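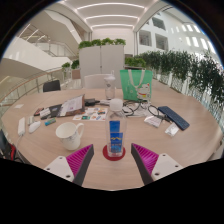 ## Comparing finger pads on a hand-held gripper in one afternoon

I love this kind of testing. You don't need a robot arm powered up, you don't need anyone's permission to stop the line, and by teatime you know something you didn't know at lunch. All you need is the hand-held gripper, a couple of sets of pads, a bottle of water and somewhere to put it.

We've been choosing between the ridged pads (the magenta ones, with the fine diagonal ridges) and the plain smooth ones that Tiburcio Rosales cast for us in May. Both sets fit the same dark grey fingers on the same white mounting plates, so the only thing that changes is the bit that touches the object. What follows is how we run the comparison, start to finish.

### What to get together

- The hand-held gripper with its camera, charged
- Both sets of pads, labelled on the back in pencil
- A small screwdriver for the mounting plates
- A water bottle with a screw cap, full
- An empty mug with a proper handle
- A coaster
- A notebook, or the shared Wivora sheet if you prefer typing

Don't bother clearing the table completely. A bit of ordinary clutter is good! Cables, papers and a keyboard behind the target give the camera something real to cope with, and you'll want that later when you compare the recordings. Just keep a clear patch near the front edge for the object itself.

### Step 1: Fit the first pads and check them

Fit the ridged pads with the ridges facing inwards. Tighten each screw until it stops, then give it a tiny bit more. Open the fingers fully, close them slowly on nothing, and look at how the two faces meet. They should touch along their whole length. If they meet at the tips first, loosen one plate, nudge it and try again.

Wipe both pads with a barely damp cloth and let them dry properly. Finger grease makes more difference than you'd think, especially on the smooth set.

### Step 2: Line up on the bottle

Put the bottle on the coaster near the edge closest to you. Hold the gripper level with the fingers wide open and bring it in until the bottle stands in the middle of the gap. Pause there for a slow breath before you close. That pause gives you a nice clean starting point in every recording, and Miyuki Oda, who has to trim them all, will be very grateful.

Keep your wrist straight. Most of our early misses were people (me, mainly) coming in with one finger ahead of the other and pushing the bottle sideways before the second pad got there.

### Step 3: Close, lift, hold, put back

Close gently until both pads touch, then squeeze just enough to lift. Raise the bottle a hand's width, hold it for a count of 5, and lower it back on to the coaster. Open the fingers fully before you back away.

Do 8 lifts like this and mark each one:

| Mark | Meaning |
|---|---|
| C | Clean lift, no movement in the grip |
| T | Bottle twisted or tilted but stayed put |
| S | Slipped down between the pads |
| D | Dropped, or never left the coaster |

Write the mark down straight after each lift. It's very tempting to do the lot and fill it in from memory, and by the sixth one you'll have forgotten which was the wobbly one.

### Step 4: Try the label and the bare plastic

Now the fun part. A bottle with a label is really two surfaces, so grip it once round on the label and once round on the bare plastic above or below, with another set of lifts for each height. The ridges seem to like bare plastic very much. On a label they're a bit fussier, and a loose one can slide round and take the bottle with it, so note whether it was the bottle that moved or only the label.

### Step 5: Swap to the mug

Mugs are harder! Turn the handle to one side first so the pads have a clear run at the body, and do your set of lifts. Then turn it so the handle sits between the fingers and grip that instead. You'll feel the difference straight away: the body needs a wide opening and a firm squeeze, while the handle is all about being lined up properly.

Go low with these. A few centimetres off the table is plenty, and your mug will live to see another tea break.

### Step 6: Change pads and do it all again

Swap to the smooth pads, repeat the check from step 1, and work through the same lifts in the same order. Ideally get a second person to do a full round as well. Hiyori Fujimoto has a much lighter squeeze than I do, and her results pulled the two sets further apart than mine did. I'd been hiding the smooth pads' weakness by crushing the poor bottle.

### What we found

Across all our rounds the ridged pads gave us 67 clean lifts and the smooth ones 66, and for a moment I was properly deflated. Then we looked at the marks underneath. Nearly all the ridged misses were Ts, where the bottle turned a little and could still be put down safely. The smooth misses were mostly Ss and Ds, and they bunched up on the bare plastic.

So the ridged pads are staying on for bottles. For glazed mugs I'm honestly torn, as the smooth faces sit flatter against the curve and feel steadier in the hand.

### Small things worth knowing

- Check the screws again after each set. Ours worked loose on the left plate twice.
- Use the same fill level all afternoon, and don't drink from the test bottle.
- If the pads start squeaking, wipe them.
- Name your recordings by pad, object and person, in that order. Yuto Miyazaki's sorting script expects it.

Next I want to try a softer version of the ridged pad on thin plastic cups. If you run this with your own pads, add a tab to the sheet and put your name on it.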